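Tillalska Textile Handling Project
Progress report to the Galten Fund
Period ending July

Dear friends at the Fund,

We are glad to be writing to you from the far side of the busy stretch. The last report went out when most of our equipment was still in boxes, and it was, looking back, mostly a report about shipping. This one has some work in it. We have tried to follow the headings you sent, although we have wandered a little under a couple of them, and we hope you will forgive the length.

Where we are against the plan

You will remember that the grant covers a trial of the Linamow paired gripper kit, on loan to us under a service plan, to find out whether a small sorting and laundering outfit like ours could use it to record cloth handling by hand and then have that handling turned into something a robot arm can follow. The people doing the recording are our regular folding staff. That was a condition of yours and also a strong wish of ours, and it has shaped nearly every decision since.

As of this report we have 3,937 usable recordings on file. The plan asked for fewer than that by this point, so on quantity we are comfortably ahead. On variety we are behind, and we would like to be plain about it. Too many of those recordings are of dish towels and pillowcases, which behave nicely and which everyone reaches for first on a slow afternoon. The harder pieces – thin printed cloth with straps or ties, anything that slides over itself – only really got going in the past few weeks. We have moved the easy goods to the end of the day to correct this, and the balance is already looking healthier.

How the kit is to work with

For those of you who have joined the board recently, the Linamow kit is a pair of handheld grippers that a person squeezes and moves much as they would move their own fingers, with software that records what the hands do. It comes with a carrying case, a charging dock for the small recorder that sits under the table, and a printed guide that is better than we expected. Training a new person takes a morning. By the afternoon they are making recordings that pass the check, and by the end of the first week they have usually stopped thinking about the handles and gone back to complaining about the radio, which we take as a very good sign.

The grippers are a comfortable weight for short sessions. Past 20 minutes or so people begin to feel it in the wrist, and we now change over before then. We had hoped to run longer turns, and the original timetable assumed we would, so there is some lost time here that we did not plan for. Please see the note on staffing further down.
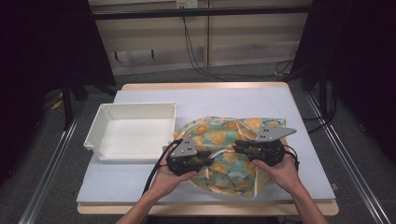

What has surprised us most is how much our folders have changed the way they work in order to be understood by a machine, and then kept some of the changes. A folder with years of practice will flip a piece over with a snap of both wrists, and it is lovely to watch, and the recording is close to useless. Slowed down, with a pinch on each side and a pause before the lift, the same fold records cleanly. Several of the staff now do it the slow way on delicate goods even when they are not recording, and say they get fewer crooked edges. We have not measured that and would not want to promise it, but it was nice to hear.

We should say something about bunched cloth, as it was the subject of your one pointed question last time. You asked whether the kit could cope when a piece does not arrive flat. The short answer is that a person using the kit can cope very well, and the arm learning from that person can cope sometimes. Starting from a heap, our folders work by feel as much as by sight; they tug at a corner and can tell from the drag whether it is a top layer or one trapped underneath. The grippers pass on some of that through the handles, though naturally less than a fingertip would. Our advice to ourselves has been to shake out the worst tangles by bare hand first and then pick up the grippers, and to write down that we did so, in order that the recordings are honest about where they begin.

Prints have been a mixed blessing. Strong, busy patterns with fruit or flowers and bits of lettering seem to help the software find its place on the cloth, and plain white sheets give it the most trouble. On the other hand, a repeating pattern can fool it into thinking one fold is another, and we have had a few playback runs where the arm went very confidently to the wrong orange. We now try to rotate prints through the week so that no single one takes over.

Service and support

Support is sold with the kit as a package and was a large part of why we chose Linamow over the other offer. On the whole it has been good. Messages sent in the morning are answered the same day, and the people answering appear to have used the thing themselves. When one of our fingertip pads began to peel, replacements came within the week and took only a few minutes to fit.

Less happily, the software update in the middle of the period changed the names of the saved sessions without warning, and we spent most of a Thursday matching old names to new ones. Linamow was apologetic and sent a small tool that did the rest of the matching for us. We have asked for notice before the next update and have been told we will get it. We have also asked for the guide to say something about cable routing. The cables are sturdy, but a left-handed folder and a right-handed folder want them to run differently, and each of us had to discover this by getting an elbow caught. A simple clip on the table leg has helped.

We would describe the service plan as fair value for a group our size, with the caution that we could not have managed the first month without it, and anyone thinking of buying the kit alone to save money should know that.

Thin goods and straps

Thin goods with narrow straps, loops and edging ribbons deserve their own heading. They make up a modest share of what we handle in a week and a very large share of the mistakes. A strap will fold under the body of a piece and stay there, and the folder will find it at once while the arm carries on happily and presses it into the middle of the stack.

We set aside 5 half days for these pieces and ended up using 8. The extra time went into working out a routine that everyone could agree on. In the version we settled on, the folder closes the tips on the cloth beside the strap and leaves the strap itself alone until the body is laid out, and only then brings it across. Earlier we had been going for the strap first, which feels natural in the hand and looks tidy, and which the arm copied badly every time. 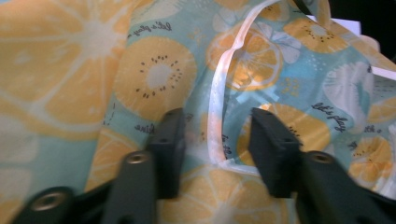
Getting the tips close together matters more than we first understood. With a wide gap the grippers take up too much cloth and the fold comes out thick and rounded. Bringing them nearly together gives a small, firm pinch that the arm can repeat, though it does ask for patience, and it is the part of the job that new people find tiring. We have asked Linamow whether a softer pad is available for very thin material. They have one in testing and have offered us a set to try in the next period at no charge.

Results on the arm for these goods are still uneven. It will lay out a simple strapped piece correctly more often than not, and it will occasionally do something so odd with a ribbon that the whole room stops to look. We would rather tell you that now than have you see it for the first time on your visit. Our feeling is that more recordings of the right kind will help, and the coming weeks have been arranged around making them.

Staffing and the partner site

Shorter turns at the grippers mean that more people need to be trained, and we have done that from within our own floor. Everyone who asked to learn has been given the chance, and nobody has been put on the grippers who did not want to be. Hours spent recording are paid at the same rate as folding, as we agreed with you at the start. There was some nervousness early on about what the recordings were for, and we held an open lunch to talk it over. It ran long, some of the questions were hard ones, and we think it did more good than any notice on the wall would have done.

Lashari, our partner laundry, has now had its own visit from the trainer and will begin recording in the next period. Their work is mostly hotel linen, so we do not expect much from them on the strapped goods, but it will be valuable to have a second set of hands and a second set of habits. They have asked to borrow our spare charging dock, and we have said yes.

Spending

Spending is in line with the budget apart from two items. Training hours are over, for the reasons given above, and travel is under by nearly the same amount, as the visits we had planned to the supplier were handled by video call. With your agreement we would like to move the unspent travel money across to training. The full sheet is attached separately, and the usual receipts are in the shared folder.

What comes next

We plan to give the larger part of each recording day to thin and strapped goods, try the softer pads as soon as they arrive, and bring Lashari up to the same way of naming and checking sessions that we use here. We also owe you the short written guide for other laundries that was promised in the application. A draft exists. It is too long, as you may be able to guess from this letter, and is being trimmed by someone with a firmer hand.

Should you be able to visit before the next report, mornings are best, and please wear shoes you can stand in. There will be coffee, and you are very welcome to try the grippers on a pillowcase.

With our thanks and warm regards,

The project team at Tillalska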